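Search this site Search Go

3.2 Table surface and container placement

The packing study used one large table for all container types. Before the first session the top was covered in brown kraft paper, pulled flat and fixed at the ends. Dark blue tape was then laid over the paper in both directions to form a grid of roughly square cells. The tape was put down by hand with a straightedge, and small differences between neighboring cells were left as they were. We had tried pencil lines in an earlier round at Isinham, but they wore away within a few days and were hard to see from the far end of the table.

The grid served as a shared reference for where a container should be set down. A placement was written as the cell holding the near left corner of the container, followed by a short note on its angle to the tape. Containers larger than one cell were allowed to cross the lines. The Jarkutetti protocol asks for a container to be centered on a single cell, and we did not follow it on this point, as most household storage bins are too large for that.
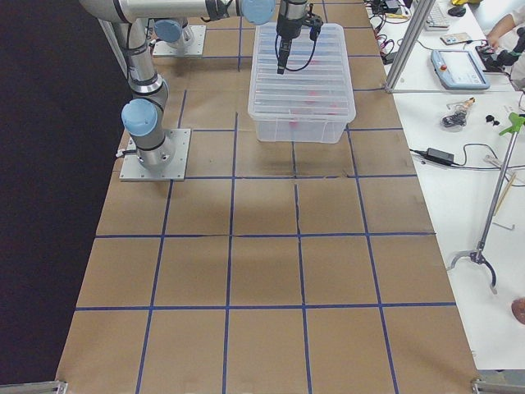

Figure 6. Table covering with tape grid and clear lidded storage bin, placed across several cells.

The clear bin in Figure 6 is rectangular and has a ridged, translucent lid. Clear walls were preferred for the small-item condition. A person looking from the side can get a rough idea of how full the bin is and where the items have settled, even with the lid on. The view is faint, and it was not used to score individual items. Scoring was done after the lid had been taken off and set to one side.

Creases in the paper were a minor concern. Savchuk treats any fold as a reason to replace the covering. We kept a sheet in use as long as a bin could stand on it without rocking and the tape still held along its full length. Under this rule the paper was changed 13 times over some 1,000 placements. Most changes followed a tear next to the tape, usually where a strip had been lifted and laid again. Creases alone led to 2 changes, both in September, when a new roll had been stored bent.

Placement notes were checked by Rosalba Zuccaro against the overhead record for each session. Disagreements were mostly over angle. When a corner fell on the tape itself, the cell nearer the front of the table was used. The same convention was applied to the Tramo baskets described in the next section, whose rounded corners made the choice of cell less certain. For those baskets we took the point where the two straight sides would meet if they were extended.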